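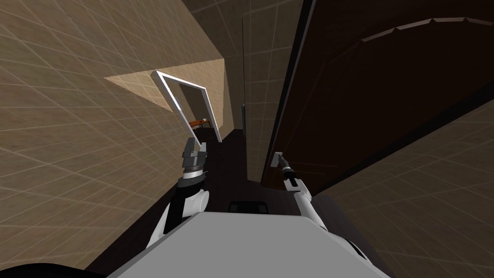
4.2 Fitting the Petell door closer

1. Open the door to 90 degrees and wedge it.
2. Hold the template against the hinge side and mark four holes. Drill to a depth of 30 mm.
3. Fix the body with the speed valves facing the hinges.
4. Attach the arm and tighten the pivot screw.
5. Remove the wedge. Turn valve 1 until the door closes from 90 degrees in some 5 seconds.

Note: For doors wider than 1,000 mm, use bracket 289.

CAUTION: Do not back a valve out past the body face. Oil will escape under pressure.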